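otine-gripper / README

Hi! This is the readme for Otine, my hand-held gripper for recording demos with, and the little dataset I've been making with it. I build it at the Negi workshop on a shared bench, mostly after supper, so updates come when they come.

What's in the folder

451 clips of one job: go to a food container with a lime-green lid, close on it, lift, put it down again. 300 of those are the ones I'd train on. The rest are in /rough, and you're welcome to them (some are just me learning to hold the thing level!).

The jaws

Two mirrored jaws on pivoting linkages, with brass grommets pressed in at the joints. Before the grommets I ran bolts straight through the arms and the holes went oval in no time. The black padding on the fingers is a consumable, so treat it like one. Mine's well chewed.
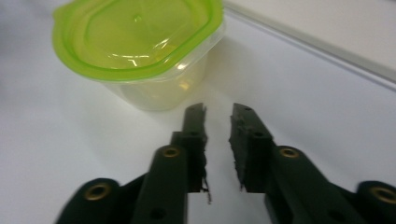
Lime-green lid, jaws open, pads overdue for a change.

If you're cutting new pads, leave 19 mm spare at the top and trim after the glue sets. Shakuntala Pathak sent me that tip after fighting with her own build, and it's saved me a lot of swearing. Scrape the old glue right off first.

Known problems

Glare. The lid is glossy and the bench is white, so the highlights wander all over the place as you move in. I haven't filtered for it. Clip 1631 is the worst of them (the numbering has gaps, sorry, I never renumbered after deleting things).

Background isn't constant either. The wire basket shows up in some clips and not others, and I didn't label which. 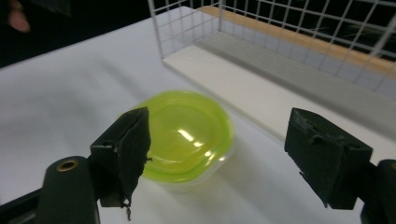 Coming in on the container, wire basket behind to the right.

To do

- softer pads that don't shed fibres
- a darker bench mat, same colour every time
- basket yes/no label
- left and right finger drawings in one file

Use it for whatever you like, and if you print a set of jaws, send me a note with what you changed.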